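Raltivar User Forum
Data Collection > Simulated Demonstrations
Topic: Keeping or discarding demonstrations with cast shadows on the work area

erkell_datagroup
Posted December 19, 2018 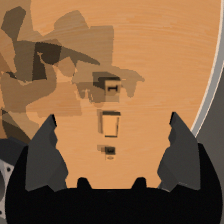
Our group is assembling a set of simulated demonstrations for a grasping policy. The current batch holds 2674 episodes, each recorded from the wrist camera view together with the joint positions and the gripper command. An operator guides the simulated arm by hand controller. We request comment from other members on one matter before the batch is released for training.

In 538 episodes a shadow falls over part of the table and reaches one or more of the small objects. The present draft of our collection rules states that an episode shall be rejected if any object to be grasped is hard to tell from its surroundings. Two of our reviewers read this rule strictly and would remove all 538. Two others would keep them. We would prefer to settle the wording first and then apply it to the whole batch.

goh_sim_lab

We would advise against removal. The shadows come from the same arm that the policy will later control, and they move when the arm moves. A policy trained only on clean views will meet these shadows at its first trial and will have no examples to draw on. In the view posted, the far block sits at the border of the shadow and its darker face nearly matches it. That is a hard case, and hard cases should be present in the set.

Our own rule reads as follows: "An episode is rejected for visibility only when the operator could not identify the target from the recorded views." We suggest that you adopt something similar.

zoletti_qa

I must disagree in part with the previous reply. The rule quoted depends on what the operator could identify, and operators generally have a second, wider view on their screen. The policy does not. If the wrist view is the only image supplied in training, then the wrist view alone should decide.

I would also draw attention to a separate concern. The middle object is close to the wood in color and is readable mostly by its outline. No shadow is needed to make that object difficult. If the rule is about telling objects from their surroundings, it must be applied to color as well as to shadow, and the number of rejected episodes will be larger than 538.

erkell_datagroup

Thank you both. To answer the point about views: our operators do have an overhead view, and it is not supplied to the policy. We accept that the rule should refer to the wrist view.

The point about color had not been raised in our review. We have not searched the batch for it.

raltivar_support

Members may wish to know that shadow softness and light position can be changed when an episode is replayed. The recorded joint positions are kept and only the images are produced again. It is therefore possible to keep one demonstration and render it under several light settings. Please check that the random seed for object placement is locked before replay. If it is not, the objects will be placed anew and the recorded motion will no longer match them.

goh_sim_lab

We use the replay function for this purpose and recommend it, with one caution. The operator reacted to what was on the screen at the time. If the target was hard to see, the approach is often slower, with small corrections near the end. When the same motion is rendered under bright, even light, the policy is shown hesitation with no visible cause. We limit replay to small changes in light position.

zoletti_qa

That effect is real, although I consider it minor beside the cost of training on targets that cannot be seen. In our last review we drew 200 episodes at random and had two reviewers mark the target in the wrist image, working separately and without the overhead view. Where both failed, the episode was set aside. Where one failed, it was kept and tagged. The procedure took less time than the discussion which preceded it.

goh_sim_lab

We have no objection to tagging. Our objection is to deletion. Tagged episodes can be left out of one training run and returned in the next, and the two results can then be compared.

erkell_datagroup

The following wording will be put to our reviewers: "Visibility is judged from the wrist view at the start of the approach. Episodes in which the target cannot be marked by either of two reviewers are set aside and retained in storage. Episodes in which one reviewer cannot mark the target are tagged and kept."

A first sample of 99 episodes will be taken from the shadow group, and a second sample of the same size from the remainder, so that the color question is covered too. The seed setting will be checked before any replay is attempted.

zoletti_qa

The wording is acceptable to me. Please define "start of the approach" by a fixed gripper height above the table. Our reviewers each chose a different moment until this was written down.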